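Clovico Customer Support
Ticket 251
Product: Skutik 2000 whiteboard with ledge
Subject: Black line is thin in some parts and thick in others, also marks on surface
Opened: February 12, 2020
Opened by: Yung-ching Yip
Handled by: Nnamdi Usman
Status: Waiting for customer

Yung-ching Yip wrote:

Hello,

We have the Skutik 2000 board at the Ogunleye Learning Centre, in the small workroom on the ground floor. I have two problems and I am not sure if they are one problem, so I write both in the same ticket. Please split it if you prefer.

The first problem is the line. When we write with a black marker, the colour does not stay even. It comes strong and dark for a bit and then it becomes thin, and then it is strong again. We tried a second marker from the same box and the line was similar. I know that a marker can dry out, but these are new from the cupboard and they were stored lying flat with the caps on.

The second problem is that the surface has some fine marks which look to me like scratches. They are very thin. I did not notice them when the board was installed, but to be fair I did not look for them either.

We clean with a dry felt eraser every day and with Elto spray and a cloth when it gets grey. The board is used for short drawings more than for writing, so the same area near the middle gets most of the work.

Could you tell me if this is a fault in the coating, or if it is something we do wrong?

Kind regards,
Yung-ching Yip

Nnamdi Usman wrote:

Hi Yung-ching,

Thanks for the clear message. I'll keep both in one ticket for now, as the coating could be behind either of them.

Could you send a few photos? One with a line on the board where the change in thickness is easy to see, and one where I can see the fine marks. Please don't clean the board first.

A couple of questions as well. Was the protective film fully taken off at installation? And has anything been used on the board besides the felt eraser and the Elto spray?

Cheers,
Nnamdi
Clovico Support

Yung-ching Yip wrote:

Hello Nnamdi,

Thank you for the fast answer. The photos are here. In the first one please look at the long diagonals compared with the curved parts. The fine marks are in the third one, just above and to the left of the marker.
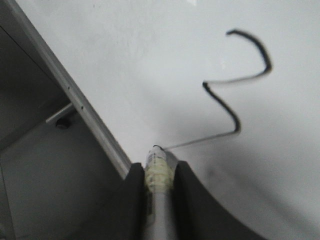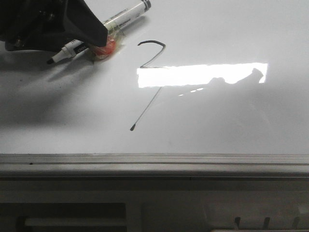
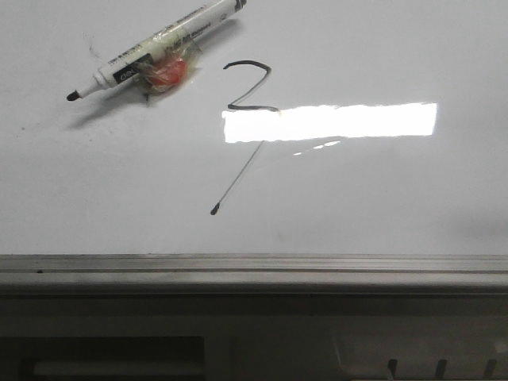

About the film, I asked my colleague who was present at the installation. He remembers that they pulled it off in one piece, but he did not check along the ledge. I have now put my fingernail there and I don't feel any edge of film.

About the cleaning, I must correct my first message. Before the Christmas holidays the spray was finished and for 4 days somebody used a kitchen sponge with water. It was the kind with a green rough side. I cannot say which side was used.

I also did one test by myself. I made a slow line and a fast line, next to each other, with the same marker. The slow line is much darker. So perhaps the first problem is more about the speed of the hand than about the board? I still find it strange that the old board in the corridor does not do this so strongly – but it is an older type with a more matte surface.

Regards,
Yung-ching

Nnamdi Usman wrote:

Hi Yung-ching,

That's helpful, and good thinking on the slow and fast test. The 2000 has a very smooth surface, and a felt tip leaves less ink on it when it moves quickly or is held with light pressure. A matte board has more grip and hides the difference. So I don't read the line as a fault so far, but I'd like you to rule out residue before I close that part.

Please do this on one small area only:

1. Wipe with the dry eraser.
2. Spray Elto on a soft cloth, not directly on the board, and wipe.
3. Go over it with a second cloth dampened with clean water.
4. Dry it with a third cloth and leave it for 6 minutes.
5. Draw one slow line and one fast line, the same as before, and then the same two lines on a part you haven't cleaned.

Step 3 is the one most people leave out. The spray can leave a film behind if it isn't rinsed, and the ink then skips on it.

For the fine marks, run a fingernail across them gently after the area is clean and dry. If the nail doesn't catch, it may only be old ink and it may lift with a second round of spray. If it catches, the coating is scratched, and the rough side of a sponge could do that. I can't tell which one it is from the photo.

Cheers,
Nnamdi

Yung-ching Yip wrote:

Hello Nnamdi,

I did the steps in the right upper area. The slow lines are the same on both sides. The fast line on the rinsed part is a little more even, but not fully even. I think we can live with it, and I have told the others to draw slower.

For the fine marks I did not finish yet. I only have two clean cloths here and I did not want to use the wet one again. I will bring more from home and write to you with the result of the fingernail.

One more question, please. If it is scratched, can only the panel be replaced, or must the ledge also come off the wall?

Regards,
Yung-ching

Nnamdi Usman wrote:

Hi Yung-ching,

No rush on the cloths. I've marked the line problem as answered and left the fine marks open until March.

On the 2000 the panel slides out sideways once the end cover is removed, so the ledge can stay where it is. You'd need clear wall on one side, the full width of the panel. If there's a cupboard or door frame in the way, let me know which side it's on.

Cheers,
Nnamdi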